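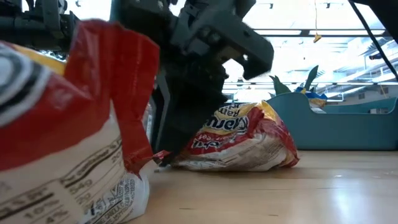 The nutrition panel is printed on the lower half of a snack bag.

How to Work Out What a Packaged Snack Adds to Your Day

Most people glance at the calorie number on a package and stop there. The rest of the label takes a minute or two to learn, and once you know where to look you can compare two products in the store without a calculator. This page covers the standard US label. Labels from other countries are laid out differently, and there is a short note on those further down.

Before you start

You need the package, something to write on, and a measuring cup or a kitchen scale that reads in grams. A scale is better for chips, crackers and cereal. A cup full of large pieces holds a lot of air, and a cup full of crumbs holds very little.

Step 1. Read the serving size first

Everything in the panel depends on the serving size, so begin at the top. It is given as a household measure (cups, pieces, chips) with the weight in grams beside it. Write down the gram figure. The household measure is only a guide.

Just above it is the number of servings in the container. If it says 4 and you eat the whole bag, every amount below has to be multiplied by four. Some bags print two columns, one for a serving and one for the container. In that case the multiplying is done for you, but check which column you are reading.

Step 2. Weigh what you eat

Put a bowl on the scale, set it to zero, and pour in your usual amount. Don't try to be careful on the first go. You want to know what you normally take.

Divide the weight in the bowl by the serving weight on the label. If the serving is 28 grams and the bowl holds 56, you have 2 servings. Keep that number. You will use it for every line.

Step 3. Multiply the lines you care about

You don't have to do the whole panel. Choose the lines that matter to you and leave the others alone. For snack foods, people usually look at sodium, saturated fat and added sugars. Fiber and protein are worth checking if you are counting the snack as part of a meal.

Step 4. Use the percentages

The % Daily Value column tells you how much of a day's allowance one serving provides, based on a 2,000 calorie diet. As a general guide, 5% or less is low and 20% or more is high. That applies to the nutrients you want less of and the ones you want more of, so a high number isn't always bad. A high figure beside fiber is usually welcome. A high figure beside sodium usually isn't.

Your own needs may be higher or lower than 2,000. If a doctor or dietitian has given you a different target, work from the gram and milligram amounts and ignore the percentages.
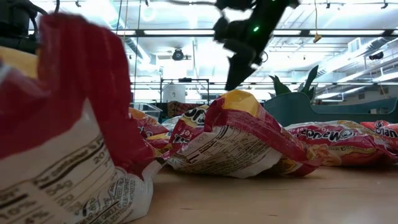 Do the percentages in the column have to add up to 100?

They don't add up to anything. Each one is measured against its own daily amount, so sodium has a separate 100% from fiber, and fiber has a separate one from iron.

Step 5. Read the ingredient list

Ingredients are listed by weight, heaviest first. Look at the first few, since they make up most of the food. Sugar can appear more than once under different names, such as dextrose, corn syrup and honey, and each one takes its own place in the list. The added sugars line in the panel counts them together.

Allergens are named in the ingredient list or in a "Contains" statement close to it. If you are buying for someone with an allergy, read this every time. Recipes change and the front of the package may look the same as before.

Step 6. Write it down for a week

Keep a sheet on the refrigerator with the snack, the weight and the one or two numbers you chose. When Lilla Kiss did this for a week in October she was watching sodium only, and one day came out at 2,822 milligrams. The limit on the label is 2,300. Most of hers that day came from canned soup and bread, and the snacks were a small part of it. You may find the same, or you may not.

Notes on imported packages

Many labels from abroad give amounts per 100 grams. To convert, divide your bowl weight by 100 and multiply. European labels generally list salt in place of sodium. Divide the salt figure by 2.5 to get sodium, and remember that it will be in grams.

Comments (3)

Győző Hegyi
The salt conversion was what I came for. My sister sends us paprika crackers and I had been reading the salt as sodium.

Ragnheiður Hafþórsson
Is there a way to do this for things from the bakery counter? Ours in Codcombe has no labels at all.

Dezső Oláh
Ragnheiður, ask at the counter. Our bakery keeps a binder in the back with the sheets. It took 6 days for them to find it but they did.

Related pages

How to Zero a Kitchen Scale
Reading Labels on Canned Soup
Lower-Sodium Gulyás for a Weeknight
What "Best By" Dates Mean
Storing Opened Crackers and Chips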